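Last updated: 2019-11-04
Logged by Mthembu, building services desk

Ticket: Hirthorpe kitchen, fridge circuit tripping overnight
Status: monitoring

Reported fault: The breaker for the staff kitchen at the Hirthorpe office has tripped four times since the middle of October, always between closing time and the morning shift. Staff arrive to find the fridge off and the milk warm. It resets first go and holds all day. No other circuits on the board are affected.

First visit: Checked the board and the label against the drawings. The drawings show the fridge on its own circuit. Tested the outlets and found the fridge, the dishwasher and the outlet behind the photocopier all go dead together, so the drawings are wrong. The photocopier was moved to that wall when the front office was repainted. Marked up a copy of the drawings and left it in the board.

Put a plug-in meter on the fridge for two days. It averaged 100 watts, with a peak of 360 watts during defrost. Nothing unusual for its age. Door seal is in fair shape. Pulled it out from the wall and vacuumed the coils, which were thick with dust.

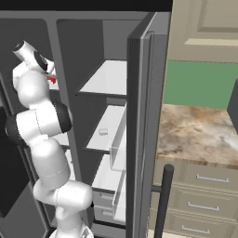
Second visit: Tripped again on the Thursday night. Asked the cleaning contractor, Fliltarholm, for their hours and equipment list. They run a carpet machine on this floor on Tuesdays and Thursdays. Three of the four earlier trips match those nights. The fourth was a Monday and I don't have an explanation for it yet.

The cleaners had been using the outlet behind the photocopier, as it is the closest one to the hallway. With the dishwasher on its delayed start as well, the circuit is overloaded. Moved the dishwasher start to noon and asked Fliltarholm to use the hallway outlet by the stairwell, which is on a separate breaker. Put coloured tape over the photocopier outlet.

Quote: Rurkitz can run a dedicated line for the fridge for some $700, or $200 for just the breaker replacement. Recommended the dedicated line. Replacing the breaker alone won't help if the load stays the same. Waiting on approval from the Hirthorpe office manager.

Current state: No trips in the six nights after the change. Leaving the ticket open for another two weeks to cover the Monday question. If it trips again, please don't reset it before calling the desk. Write down the time on the microwave clock and check whether the dishwasher is partway through a cycle.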